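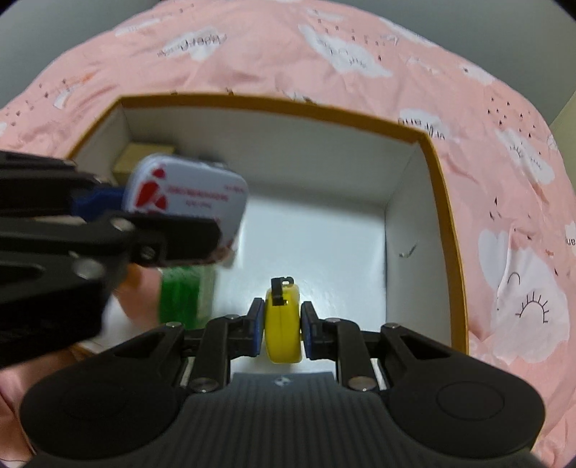
An open cardboard box on a pink bedspread with a cloud print.

Home Start Packs: Progress Report to the Flunik Fund

25 August 2019
By Muthu Salian, Program Manager, Dreto Housing Support

12 shares | 0 comments

This report covers work carried out in Trosville under the second year of the grant. It follows the interim note submitted in June and uses the same headings.

Deliveries

The program supplies bedding, towels and basic kitchen goods to households moving out of temporary shelter. The target for the full grant period is 3,000 packs. To date 1,177 have been delivered in the current year, bringing the total to 3,788 items of bedding issued, as most packs contain more than one. Deliveries to the north side of the city were slower than planned in the spring, when the van lease lapsed and a replacement had to be agreed. Service is now back to two runs a week.

Referrals

Referrals are accepted from 31 partner agencies. Four of these joined after the interim note. The referral form has been cut from five pages to two, and agencies may now state the number and size of beds in the home at the time of the request. Returns of wrongly sized sheets have fallen as a result -- a point raised by the Fund at its last visit.

Storage

The lease on the Mathew Street unit has been renewed for two years at the existing rent. Shelving was fitted along the rear wall. The roof leak reported previously has been repaired by the landlord, and no stock was lost. The unit remains short of space for mattresses, which are still ordered direct from the supplier.

Budget

Spending on bedding is within budget. Fuel and vehicle costs are over the planned amount, for the reason given under Deliveries. We request the Fund's approval to move the unspent part of the training line to transport. No increase in the overall grant is sought.

Next period

Staff will complete follow-up calls to households served before June. A revised list of pack contents will be sent to the Fund for comment before the next bulk order is placed.

This site uses cookies. By continuing to browse, you agree to our use of cookies.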